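Stop Rounding the Pack Weight

Unit pricing on shelf labels is a solved problem in arithmetic and an unsolved one in practice. The calculation is price divided by quantity. The trouble lies in the quantity, and in who gets to choose the unit.

Consider dishwasher tablets. One label gives the price per tablet, the next gives it per 100 grams, and a third gives it per wash, where a wash is defined by the manufacturer. All three are legal where I live. A shopper who wants to compare them needs the tablet weight, which is printed on the back of the box in small type, if it is printed at all. I checked 28 labels in one aisle on a Friday evening and found four different bases for the same kind of product.

The usual defense is that different formats need different units. I accept this for toilet paper, where sheet size and ply both matter. I don't accept it for powders, liquids or anything sold by mass. A kilogram of detergent is a kilogram of detergent, and if one brand is more concentrated, the dose can be stated separately.

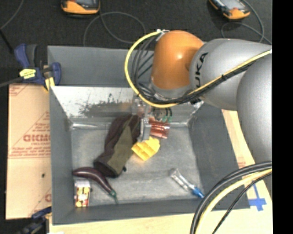
Pack sizes make the problem worse. Holtex sold its standard powder in a 1520 gram box for years. The box kept its outer dimensions when the fill went down, and the shelf label changed from price per kilogram to price per wash in the same month. The number on the label fell. The price per kilogram rose by 8 percent. I don't claim the two changes were coordinated – I only point out that the label could no longer show the increase.

Hongmei Zhong, who audited labels for a regional trading office before she retired, argued in a talk last February that retailers should not be allowed to pick the base at all. Her proposal is a fixed table: product category in one column, mandatory unit in the other. Retailers object that a table goes out of date. It does, slowly. A table revised every few years would still be more consistent than what is on the shelves now.

Starkberg, the discount chain, already uses such a table internally. Its labels are plain and the type is too small, but every detergent in the store is priced per kilogram or per liter. Customers seem able to cope.

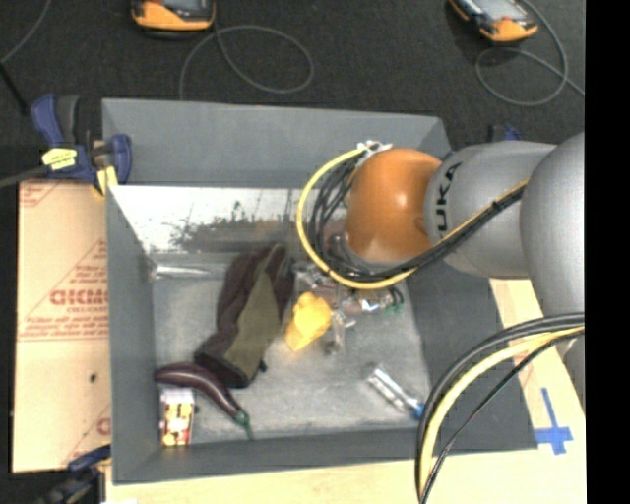 Photo: Jinlong Yuan

Type size is the second point. A unit price set at a quarter of the height of the selling price is decoration. Half the height should be the minimum, in the same color, on the same background. Promotional labels should carry it too. At present they are often exempt, and a discount is precisely when the comparison changes.

There is a cost. Electronic labels need a template change, and paper ones need reprinting, which most stores do every week anyway. I would give large chains 7 months and small shops longer.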